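Taking an old desktop apart without losing your mind (or the screws)

I've been opening up old desktop computers since my brother-in-law gave me a beige one that wouldn't start and said I could have it if I stopped asking about it. I never fixed that one. I did learn a lot about where things go when you put them down without thinking, mostly under the fridge.

These days I do it on a proper work table and I've settled into some habits. A few of you wrote in after my piece on cleaning out the workshop drawers and asked how I keep the parts straight when a whole computer is in pieces, so I've tried to put it all down in one place. It's for ordinary desktop towers, the kind an office throws out when it moves. Laptops are another animal and I won't pretend to enjoy them.

Before you open anything

Shut it down properly, switch it off at the back, and pull the power cord. Then hold the power button in for a few seconds. It drains off whatever is left in there, and you sometimes see the fan give a tiny twitch when you do it, which still makes me jump.

Never, ever open the power supply itself. That's the metal box the cord plugs into. You can take the whole box out, you can blow the dust off it, but the cover stays on. If it's dead, swap it for another one.

Touch bare metal on the case before you touch a board, and keep doing it every time you come back from getting coffee. I own a wrist strap too (Gunov, blue, lives on a nail by the door) and I wear it in winter. February in my workshop is so dry that I get a snap off the doorknob, and that's no time to be handling memory.

Take pictures with your phone before you unplug a single cable. I take one of the whole inside, then close ones of every corner where wires go into the board. You will think you don't need them. Then it'll be nine at night and you'll have a little two-wire plug in your hand and no idea in the world.

Lay it down

Standing up is fine for using a computer and terrible for working on one. Put the tower on its side so the open face looks at the ceiling. The parts sit in their places instead of hanging from them, a dropped screw lands somewhere you can see it, and you're pushing straight down when you put a card back in. It sounds obvious, but I worked on them upright for years, with one hand propping the case and the other doing all the work.

Check which side panel comes off before you lay it down, or you'll be flipping it over again. Look at where the ports are on the back: usually it's the panel farthest from the motherboard that you want on top.

Leave yourself room on one side for the parts. I like mine on the left, because I'm right-handed and my screwdriver wants the other side. Cinzia Gentile does the exact opposite and she's a lefty, so there you go!

A place for every part

My biggest improvement was giving each part its own slot. I used to set everything on a bath towel. Please don't use a towel! It has fuzz, it has loops that catch on things, and if somebody picks up one corner your whole afternoon slides onto the floor.

What you want is something firm with shapes in it, so each part goes in one spot and stands or lies the same way every time. A hard drive can stand on its edge and takes up hardly any table. Memory sticks can go upright in a narrow slot where you hold them by the ends. The processor gets a little square bed of its own, lying flat, well away from the edge. The other nice thing is that an empty pocket tells you something, either that you haven't taken that part out yet or that it has already gone back.
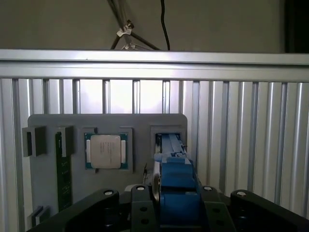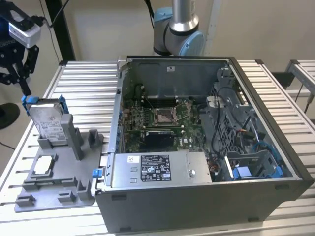
Processor and what looks like a memory stick parked on the gray board in the first one; in the second, the tower on its side with the drive standing in the tray.

If you don't have anything like that, you can get most of the way there with stuff from the house. Egg cartons are good for screws. A plain cardboard box lid with slits cut into a strip of stiff card will hold memory upright. For drives I've used a wooden letter rack from the thrift store in Flestside and it worked beautifully until I wanted it back for letters.

Foam is where people go wrong. The pink or black kind sold for electronics is fine. The white squeaky kind that comes around a new television is a static machine, so keep it off the table. Same with plastic grocery bags.

Order of work

I go from loose to fussy. Cables first, then drives, then any cards, then memory, and the processor last if it has to come out at all. Very often it doesn't! If you're only dusting or adding memory, leave the processor exactly where it is and be happy.

Drives in office machines are often in a plastic caddy, and you'll find a colored tab or latch somewhere on it. Blue is common and green is too. Color on a plastic bit nearly always means "squeeze or lift me." So look for the colored bits before you reach for a screwdriver. Primo Serra once took out 4 screws from the bottom of a drive bay, got very cross, took out some more, and then leaned on a tab by accident and the drive popped right out. We still bring it up.

Leave the drive in its caddy if you're putting the same one back. It protects the thing and it gives you something to hold.

For cards, undo whatever holds the metal end at the back of the case, then look for a small catch at the inside end of the slot. Press the catch, lift straight up. If it won't come, stop and look again, there's something you missed.

Memory has a clip at one end or both. Open the clips and the stick lifts by itself a little. Hold it by the short edges and keep your fingers off the metallic strip. Going back in, find the notch first and line it up with the bump in the slot. Then press on both ends until it clicks. It takes more push than you'd like. I closed my eyes the first time.

About the processor

If it does have to come out, clear the table around it first. Take off the cooler, unhook the lever, raise the frame that holds the chip down, and lift the chip straight up by its edges. No sliding or tilting. Depending on the type, there are delicate pins either on the chip or down in the socket, and bending one of them is the kind of mistake you get to think about for a week.

Once it's out, leave the socket alone. Don't blow into it or poke at it with a brush, and don't let your sleeve drag over it. I roll mine up. If the computer is going to sit open overnight, I lay a clean box lid over the whole case, propped so it doesn't touch anything.

Look for the little triangle on one corner of the chip and the matching mark on the socket. Those two go together. If the chip is in the right way around it drops in under its own weight and you don't push at all.

Old thermal paste (the gray goo on top) comes off with rubbing alcohol and a coffee filter. Coffee filters don't leave lint the way tissue does. Debora Caputo told me that one and I've bought a pack of 1,000 since, so I'm set for coffee too.

Screws

Everyone has a system. Mine is an ice cube tray with masking tape along the edge, and I write on the tape where each lot came from: side panel, drive bay, back plate. There are at least 2 kinds in nearly every case and they look alike until you've crossed the thread on one. If it won't turn easily with your fingers at first, it's the wrong screw or it's crooked.

Remo Farina puts each screw straight back into its own hole once the part is out. It's slower, but his table is always cleaner than mine.

Cables

Before you close up, tuck the wires away from every fan. Spin each fan with a finger and listen. If something ticks, a cable is touching. I use the soft hook-and-loop ties, never the hard plastic ones, as you'll only have to snip those next time and you will snip something else along with them.

Use the old routing if you can. Whoever built the thing usually ran the wires through the plastic shroud or a clip for a reason, and your phone pictures will show you which way they went.

Dusting while you're in there

Do it with the parts out, and outdoors if the weather lets you. Short puffs, can upright. Hold the fan blades still with a finger so they don't whirl. A soft paintbrush, a dry one that has never seen paint, does the grilles and the corners. I don't use the house vacuum inside a computer, although I'll use it on the floor afterward, once I've counted my screws.

Then plug it in and try it before the side panel goes back on, hands well clear. If it beeps at you and the screen stays dark, unplug it again and reseat the memory. It's the memory most of the time.

Next month I'm doing the paint shelf, if Morena Sorrentino ever gives me back my label maker.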